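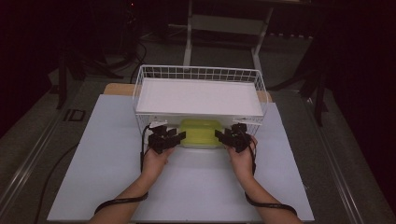

If you have ever stood over a sink of containers and wondered when a machine is going to take this off your hands, I'd like to help you find out, at least for your own kitchen or your own packing bench. People send me videos all the time and ask, "Can it do this yet?" and I always answer with another question, which is whether they've tried the job themselves with a gripper in each hand. Take a plastic container with a rounded lid, sitting just in front of a white wire basket. With your fingers it is a job you'd do while talking on the phone. With a few flat black plastic fingers on either side, it becomes a job you have to think through, and the thinking is what I want to walk you through today.

You'll need a table, one chore, a pair of hand-held grippers, and a patient friend with a notebook. Mine is usually Loredana Zanetti, who writes faster than I can drop things. If you can't borrow grippers, two pairs of kitchen tongs will get you surprisingly far (salad tongs are too floppy, I've tried).

Step 1. Pick one chore and make it small

"Do the dishes" is far too big. "Move this container from the table into the basket" is about right. I know it feels silly to write down something that small, but please do, and write down how it starts and how it ends. Lieven Leemans once spent a whole afternoon testing "tidy the shelf" and came home with thirteen pages of notes and no idea whether anything had been tidied.

Step 2. Do it bare-handed first

Do it slowly and have your friend note every time you do something without meaning to. You'll tip the container to get a fingertip under it. You'll steady the basket with your wrist. You'll feel a lid start to give and squeeze less. These little cheats are where most machines still come unstuck, and you want the full list before you go on.

Step 3. Do it again with the grippers

Keep your wrists where they are comfortable, and if your grippers have cables, run them back along your forearms so they don't drag across the work. Bring both jaws in from the sides before you lift. Go gently with anything made of thin wire, too. A jaw can slip in between the wires and hang on, and then the whole basket comes along for the ride!

Try it until you can do it 2 times in a row without a drop or a regrip. Some chores get there in a few minutes. Some never do, and that's worth knowing.

Step 4. Change one thing

Turn the basket. Swap the container for a taller one. Dim the lights. A machine that manages the job only when everything sits in its usual spot may be just fine on a shop floor, where Wálter Yupanqui can bolt a fixture down and leave it there for years, but your kitchen has people in it, and people move things.

Step 5. Read your notes

If you managed well with the grippers, even after the changes, the hand probably isn't the obstacle, and you can fairly ask a seller to show you that exact chore, in your room, with your things. If you struggled, with your own good eyes and a lifetime of practice behind you, I'd keep my wallet closed a while longer.

My own list as it stands: picking up rigid things and setting them in a roomy basket, yes, slowly. Nesting lids, sometimes. Fitted sheets, oh goodness, no. I'll add wet glassware in May, once I've bought some glasses I don't mind losing.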